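Keeping the Damp Out: What Happens to Your Stuff Behind That Roll-Up Door
Speaker notes, Aino Pesonen, Hitau Storage
Home and Garden Evening, Numley Public Library

Opening

(Wait for the people at the coffee table to sit down. They will not sit down. Start anyway.)

Hi everybody, I'm Aino, I run the front office at Hitau Storage out on the Waven road, and I want to talk to you tonight about mold! I know. My sister asked why I couldn't do something cheerful, like closets. But mold and mildew are what people come to my counter upset about, far more than break-ins or mice, and most of it can be headed off before you ever pull the door down.

Show of hands: who has something in storage right now? Keep your hand up if you've been to look at it since last April. (Usually a lot of hands drop. Let them laugh.)

We have 465 units, and I walk past all of them pretty regularly, and you'd be amazed what your nose picks up from the hallway.

Where the water comes from

People figure it's a leak. Sometimes it is, and if you ever see a drip or a stain on the ceiling of your unit, please call your facility that same day. But mostly the water is already in the air, or you carried it in yourself. A couch that sat in a basement is holding basement. A mower put away after mowing wet grass has wet grass packed up under the deck. A fridge that was unplugged in the morning and loaded in the afternoon still has water in the drain pan, and now it's in there with the door shut.

Then the sun goes down, the metal walls cool off, and the damp in the air settles on whatever is coldest. It's the bathroom mirror after a shower, only slower. You get beads on the inside of the roof, and if the unit is packed right up to the top, they land on your mattress.

(Tell the piano bench story here if they look sleepy. Skip the part about the sheet music, it takes too long.)

Before you load

Dry things for longer than you think you need to. I leave a washed rug out for days, and I still check the back of it with my hand. Empty the fridge, wipe it, prop the door open with a rolled towel, and store it propped. Same with the washer. Run the gas out of the mower and scrape underneath.

Wash clothes and bedding first, even if they look clean. Mildew likes skin oil and spilled juice, and so do moths. Books should go in small boxes, standing up like they do on a shelf, and please don't bring me books from a room that smells musty and expect the unit to fix them. It'll get worse and it'll spread to the box next door.

Now, plastic. I get asked about plastic all the time. Totes with tight lids are great for things that are bone dry. Plastic wrap straight on a couch or a mattress is trouble, it holds the damp against the fabric and you peel it off months later and there's your polka dots. Use a cotton sheet or a breathable cover instead. Movers love stretch wrap (I get it, it's fast), so if yours wrapped everything for the truck, cut it off once the piece is in place.

How to load

Floor first. Put down pallets or scrap lumber, anything that gets some air under your stuff. I like a 4 inch gap off the concrete. Garden centers will often give you pallets for nothing if you ask, just look them over for bugs.

Stay off the walls too, a hand's width all the way round. I know you're paying for that space and you want to use it! But air has to go someplace. Leave an aisle down the middle if you can stand to, and you'll thank yourself when you need the Christmas tree.

Heavy boxes on the bottom, fill them full so they don't sag, and keep leather, photos and anything wooden you care about toward the middle and up high, though not touching the roof. Stand mattresses on edge only for a short stay. For a long one, lay them flat on something raised, and don't pile boxes on top. 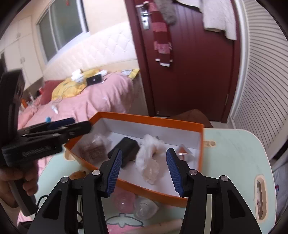 Do you need climate control?

This is the part where you think I'm going to sell you something. I'm a little bit going to, but hear me out.

If it's patio chairs, hand tools, a canoe, plastic toys, a regular drive-up unit is fine. Save your money. If it's a wood dining set, a guitar, family photos, oil paintings, electronics, or anything you'd cry over, then I'd look at climate control, and I'd ask the facility a very plain question: do you control humidity or just temperature? Those are two different things and plenty of places only do the second one. Ask what number they hold it to. If the person at the desk doesn't know, ask them to find out before you sign.

We had a customer who spent over 900 dollars getting a dresser and a headboard cleaned and refinished, and that money would have covered the step up to the better unit for a good long while. She's fine with me telling you this. She picked the drive-up because it was closer to the gate.

What about those little moisture tubs?

The Chin crystals, the ones in the white bucket, yes, they pull some water out of the air. Put one at the back and one by the door, set them on a tray, and come empty them. That last bit is where it goes wrong. A full tub that gets knocked over is worse than having no tub, the liquid is salty and it's rough on metal and leather. If you know you won't come by, get the hanging bags or skip it.

Cat litter in a sock: works a bit, for a small closed box. Bowls of rice: no. Charcoal helps with smell and doesn't do much else.

Visiting

Come every 6 weeks if you live close. Pick a dry day, roll the door up, and let it breathe while you poke around. Sniff the soft things. Feel along the bottom row of cardboard, and if a box is going limp, swap it out right then. Sevim Tokgöz from our office made up a one-page checklist for this and I've put a stack by the door, so grab one on your way out, or take a couple for your kids.

If you do find mildew, take the piece outdoors before you brush it, so you aren't shaking it all over everything else, and wear a mask. Let it sit in the sun. Then deal with whatever was next to it, even if that looks okay.

And check your insurance! A lot of storage policies leave out mold, or cover it only when it comes from something sudden like a burst pipe. Read that page, or call and have somebody read it to you.

Questions

(Somebody will ask about wine. Send them to a wine person.)

(Somebody will ask about mothballs. I don't like them, the smell gets into the neighbor's unit, and our lease says no.)

(Library wants the chairs stacked by closing. Leave the sample pallet with the front desk, I'll get it in the morning.)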